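Guest Questions – Stomel House

Can I check in late?
Of course you can! The front desk closes at 6, but send us a quick message and we'll leave your key in the lockbox by the side door, with a little note about which stairs to take.

Is breakfast included?
It is, and we do hope you'll come down hungry – Rafail Tsakiris bakes the bread himself and loves to see it go.

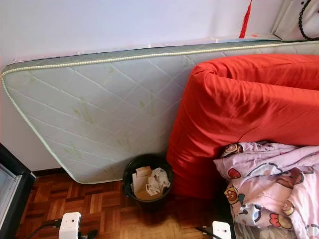

How much is it to bring a dog?
We charge $29 per stay, however many nights you're with us.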